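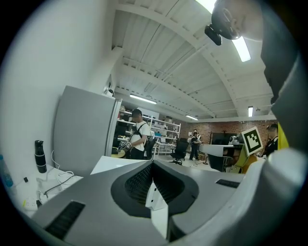
**Category: Workrooms › Furniture and Fittings › Desks**

# Wall desk

A **wall desk** (also *side desk*, *drop desk*, or in my family just "the plug table") is a plain desk pushed against the wall of a shared workroom, where it ends up holding whatever needs power and whatever people are drinking. I've been writing the furniture entries for this encyclopedia for a while now and this is the one I've wanted to do most, so forgive me if I run on a bit!

The typical wall desk is white or some other pale color, and it has a power strip, a good tangle of cables and at least one water bottle. Often there's a refrigerator close by, as with the tall gray one above, and some kind of open shelving for boxes and equipment.

## Name

I grew up saying plug table. My friend Cuiping Guo, who edits the kitchen entries, says drop desk, from people dropping their things on it, and she'd very much like the article moved to that title. Shuzhen Xia's old furniture catalogs from Girkel list the same thing as a "side desk, wall pattern," and I went with wall desk as the one a stranger could guess the meaning of. The other names all redirect.

A wall desk shouldn't be confused with a *wall-mounted desk*, which hangs on brackets and has no legs. That one has its own entry (a short one, if anybody feels like working on it).

## Where it goes

Outlets decide this more than anything. Most workrooms have their outlets low on the walls, so the desk goes to the wall and the cable runs stay short. The middle of the floor is left for round tables, benches and walking about.

Being next to the refrigerator is very common and I have mixed feelings about it. It's handy for lunch. But a fridge door needs room to swing, and a desk placed a hair too close gets its corner knocked every time somebody wants milk. Check which side the hinges are on before you settle on a spot, and leave a gap beside and behind the fridge if its manual asks for one.

Light matters too. Long fluorescent tubes overhead give a flat, bright light that's fine for sorting cables. If you sit facing the wall with the tubes behind you, though, your own head puts a shadow right on your work, and a small lamp fixes that.

## What ends up on it

### Cables

White cables on a white desktop are the classic look, and they're terrible to sort out. You can't see which one crosses over which, so you pull one and three others come along. Yichen Shao wraps a bit of colored tape around both ends of every cable the day it comes out of the bag. I copied him last November and I'm never going back. Any tape will do, though the papery kind goes fuzzy after a month or so.

For tying, I like the reusable hook-and-loop straps. A roll of 200 has lasted me ages. Zip ties are neater, but then you need cutters every time something moves, and on a wall desk something always moves.

### Power strip

Usually it sits right on top, near the front edge, where you can reach the sockets. There's a long-running argument on our talk page about whether it should be fixed underneath. Wanting Ding is firmly in favor, and she has a point about getting the surface back. I'm for keeping it on top at the *back*, where you can still see the switch and no one's sleeve catches a plug.

A few things all of us agree on:

- Don't plug one strip into another.
- The refrigerator gets its own wall outlet and never goes on the desk strip.
- Don't bury the strip under paper, bags or a coat.
- If a plug feels hot or the casing is discolored, stop using it.

### Bottles

People put their water down on the nearest flat thing, and I've given up fighting it. A bottle with a screw cap does far less harm than an open cup. Rowena Aquino keeps a shallow tray at one end of hers (a baking tray, as it happens, and a nice one) and asks that drinks go in it. Most of them do. Put the tray at the end farthest from the strip.

### Small black objects

I mean this as a real heading! Adapters, lens caps, dongles, the little clip that came off something. Every wall desk collects them and they all look alike from a yard away. My own jar has seven in it right now and I can name four. A shallow dish or a lidded box is the usual answer, with a label saying where the contents came from if you have the patience.

## Shelving nearby

White metal shelving is the wall desk's natural partner, and boxes that would otherwise creep onto the desktop can live there. Heavy things go low. Put the boxes you open daily between hip and shoulder height, and write on the side that faces out, not on the lid, or you'll be lifting boxes down all day to find out what they are.

I have the Tirik shelves, model 1281, and they're sturdy enough, although the shelf clips took me a whole evening and some language. Brokum makes a similar unit with bolts. Slower to put up, but it wobbles less.

## Tidying

My routine, for what it's worth. Switch the strip off. Take everything off the desk, cables included, and lay it on the floor or a table. Wipe the top with a damp cloth and let it dry completely. Then only put back the cables that have something at the other end. The rest get coiled loosely, strapped and boxed.

Loose coils are important. Winding a cable tight around your hand feels tidy but it's hard on the ends, and that's where they usually fail. Jin's cable pouches are good for the short ones, and so is an ordinary sandwich bag.

How often? Cuiping says weekly. I do mine when I can't find my pen.

## See also

- Cable tray
- Drop zone (hallways)
- Refrigerator, placement of
- Round table
- Wall-mounted desk

*Last revised April 13, 2025. The section on drawers has been moved to "Desk, pedestal" and still needs someone to check it.*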